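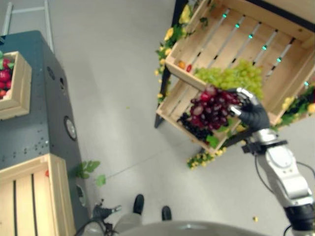
Chapter 4
Choosing a Hand for the Job

Comparing robot hands is a lot like comparing shoes. Almost any pair will look fine in the box, and you only learn what you bought once you have walked a few miles over ground that wasn't smoothed out for you. For years my students tested grippers on wooden blocks, and for years they came back with glowing reports, and I am afraid I passed a good many of those reports along without asking enough questions. A block is stiff, it has flat sides, and it weighs the same wherever you hold it. Now think about a bunch of red grapes, like the one in the black-gloved hand at the start of this chapter, held up over a slatted crate with a big pile of green grapes in it. A bunch has no flat side anywhere. Its shape changes as you lift it, the berries roll against each other, and a squeeze that suits one berry may be far too much for its neighbor. If you want to know what a hand is really like to live with, fruit will tell you sooner than blocks will.

This chapter walks through a full comparison from start to finish, using a trial that Biljana Kelmendi ran over several weeks one November. She had two hands to choose between, the Flollow and the Clollon, and one controller, the Kolev, which could drive either of them. The Flollow has five fingers and bends each one with its own cord. The Clollon has three wider fingers with soft pads, and it opens and closes them all together. On paper the Flollow ought to win, and most readers will guess that it did. Please hold on to your guess for now (write it in the margin if the book is yours!), and we will come back to it in Section 4.3.

Her plan was simple enough to copy at home or in a school lab. Each hand made 200 pickups from the same display, with the same arm, the same camera position and the same speed settings. A pickup counted as good if the fruit reached the tray without being dropped and without a broken skin. The Flollow managed 108 good pickups on its first full run, and you may be surprised, as I was, by how few of the misses had anything to do with grip strength. Many came from the camera. When the fingers closed in from above, they hid the very stem they were trying to find, and the controller had to guess.

That brings us to a point I would like you to carry through the whole book — a hand is never tested alone. It comes with an arm behind it, a camera looking over it, and a controller deciding when to close. Change any of these and your numbers will move, sometimes by a great deal. The Womulard worksheets at the back of the chapter have a column for each part, and I do ask that you fill in every one of them before your first run, even the columns that seem too plain to bother with.

Before you read on, you should be comfortable with joint limits from Chapter 2 and with the force readings in Chapter 3. You will also want a notebook, a kitchen scale, and some fruit you don't mind losing.

4.1 What Counts as a Fair Trial

Let's begin with the fruit itself. Weigh each piece or bunch before it goes on the display, and write the weight down next to its place.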